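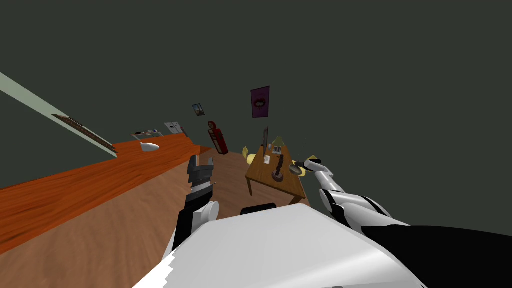
Table, two yellow chairs, gas pump. The practice flat at Rirton.

I took the job at Rirton because it was two bus stops from my mum's and they didn't mind that I'd never worked with computers. What they wanted, Harish Chauhan told me, was somebody who had cleaned for a living. I'd done six years of holiday lets for Skositz, so I said you're looking at her.

The flat wasn't a real flat. It lived on a screen, and whoever had furnished it had the taste of a nineteen-year-old with a big win on the horses. A red petrol pump (Harish called it a gas pump, so we all did), a purple poster with a great red mouth on it, yellow chairs, a lamp with an olive shade. I loved it straight away. I used to sit there planning where I'd put the sofa.

My job was to write down what a person would do. That was it, really! Clear the table, they'd say, and I'd write out how you clear a table, and Harish would go off and turn it into something the robot could be marked on. Then we'd watch it have a go.

"Why have you put 'look at it first'?" he asked me, the first week.

"Well, you do. You look and see what's rubbish and what's somebody's."

"How do you know what's somebody's?"

I had to go and make a tea after that one. Thirteen pages I wrote on it in the end, and he used two lines.

The figurine was the one that got under my skin. Skinny dark reddish-brown thing on a round base, near the front of the table. The robot could pick up a dish all right by then, most goes, but it went at that figurine as if it were a dish as well, and over it would go. Then Harish would press a key and there it was, standing up again, good as new. He never even winced. I winced every time. I once broke a china shepherdess in a let by the harbour and I can still hear it – the owner said it was fine in a voice that meant it wasn't, and I paid for it out of my tips.

"It doesn't know it's broken anything," I said.

"It gets a minus," said Harish.

"How big a minus?"

He looked it up. It was the same minus as leaving a chair out.

So I went to see Stamatia Vasilakis, who ran the floor, and told her the sums were wrong. She had a bad cold and a meeting with the people from Clornis, who wanted to know if they could put machines into their care flats by September. I said they could if the residents didn't own anything. I hadn't meant it to come out like that, but she wrote it on her hand.

They gave me an afternoon to redo the marks. Chair left out, one point. Crumbs, one point, two if there's a visitor coming. For the figurine I put 177, which was what I'd paid for the shepherdess, in pounds.

Harish typed it in without a word. We ran it overnight and I came in early, still in my coat, and he'd already got the chair pulled over for me.

It had cleared the table, more or less. The dish was gone, the white card was gone. It had slowed right down when it got near the front, I mean really slowed, both arms held off to the sides the way you'd carry yourself past somebody's sleeping baby. It stayed like that for ages.

"It's stuck," said Harish.

"Give it a minute," I said, and pulled the chair in.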